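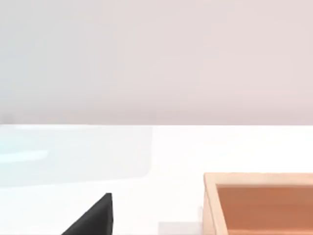
Days Out / Open Doors

A Morning at the Zollamero Paint Works

I've been buying Zollamero paint for years without giving one thought to where it came from. Then my sister forwarded me the notice for their open day and I was signed up before I'd finished my coffee. We're redoing the back bedroom, I've had pink-gray on the brain since November, and the idea of standing next to the vats was too good to pass up.

The works is out past the rail yard in Asov, at the end of a road that gets narrower and narrower until you're sure you've gone wrong. Keep going! There's a gate on the left with a very small sign. Parking is on gravel and it fills up fast, so I'd get there before the first tour if you can. I was there a good half hour early and still ended up next to the dumpsters.

Doors opened Fri 28 February and they ran tours all day in small groups. Ours was led by Rafsan Gamage, who works in color matching and talks very fast (in a good way - I filled four pages of my notebook and can read maybe three of them). You get a hairnet, a pair of safety glasses and a yellow vest. The vests come in one size and that size is enormous.

First stop was the powder room, which I'd been picturing as something else. It's where the dry stuff comes in, in big paper sacks stacked on pallets: titanium dioxide for the white, chalk, clays, and then the colored pigments in much smaller tubs along the back. I hadn't understood how much of any paint is white. Even a fairly moody gray starts life as a big batch of white base, and the color that goes in afterward is a tiny amount by comparison. Rafsan held up a little scoop of red oxide and said that would be plenty to turn a whole drum pink. A kid at the front asked if he could do it. He could not.

After that we went into the mixing hall, and this is the part I'd send anybody to see. It's loud and it smells like wet chalk and a bit like a swimming pool. The biggest vat holds 2000 liters and there's a metal stair up to a platform where you can look down through a grille at the paint going around. It moves like cake batter. I could have stayed up there all morning, but the platform only takes 10 people at a time and there was a line of vests behind me.

The machine they call the disperser has a blade like a circular saw and it spins the powder into the liquid until there aren't any lumps. To check, somebody pulls a bit of paint down a steel block with a groove in it that starts deep and gets shallower, and you look for where the specks begin. That's the whole test. I had a turn and my stripe was terrible, all wobbly down one side, and the woman running the bench was very nice about it.

Then the lab, which was what I'd come for. It's up a flight of stairs on the north side, and Rafsan told us the north part was on purpose, so the daylight stays even. He laid out cards from the Arkik range on the bench, all the pale ones, and asked us which was the gray. We picked four different cards between us. Then he slid a plain white sheet under the lot and it was suddenly obvious that three of them were pink! I'd had one of those three taped to my bedroom wall for weeks and had been telling everyone it was gray.

He says this is the most common complaint they get. People paint a whole room in a soft pinkish gray and then ring up to say the can was wrong, when really one end of the wall is getting cool light from a window and the other end is getting a warm bulb. The paint is the same all the way along. He suggests painting a big piece of card, at least as wide as your arm is long, and moving it around the room over a couple of days. Little brushed squares straight on the wall are no good, he says, you're looking at the old color around them the whole time.

There's a light cabinet too, a box with a switch on the side, where you put your sample in and flip between daylight, store light and a household bulb. I put my notebook in. The cover is what I'd call navy and under the bulb it went nearly black. My sister put her scarf in. We were asked, kindly, to let other people have a go.

The filling line was running slower than usual so we could follow it. Cans come down a belt, get filled, get a lid pressed on, get a label, and go off to be boxed. I asked how many they do in an hour and the answer was some 55 boxes on a good day, less when a label jams, and one jammed right then. The man on the line had it fixed with a butter knife in no time.

Lunch was in the canteen and I want to put in a word for it. Soup, bread, a choice of pies, and a very strong tea. The mushroom pie is the one. By the time our group got in, the apple was gone, so if you want apple you'll want an early tour. The little museum is next to the canteen and most people walked right past it, which is a shame - it has the old tins from when the business was called Roy, with the most beautiful lettering, and a wall of hand-painted color cards from before they were printed. Some of the colors have names that would never get through now. There's one called Damp Biscuit. I would buy Damp Biscuit.

A few practical bits. Wear shoes you don't care about. The floor is clean but I came home with a white splash on my left boot and it isn't coming off. The stairs to the lab are steep and there's no elevator, though they do bring the color cards down to the canteen afterward for anyone who skipped that part. The tour is billed as an hour and ours took closer to 2, and not one person in the group seemed to mind. You can't take drinks past the front desk. The shop takes cards, and they sell off the mistints by the door at very silly prices.

I bought three. One is a sort of mustard, one is a green I already regret, and the third is a pale pinkish gray that somebody sent back for being too pink. It's going up in the back bedroom this weekend, after I've carried a big painted card around the room for two days and annoyed everyone in the house with it.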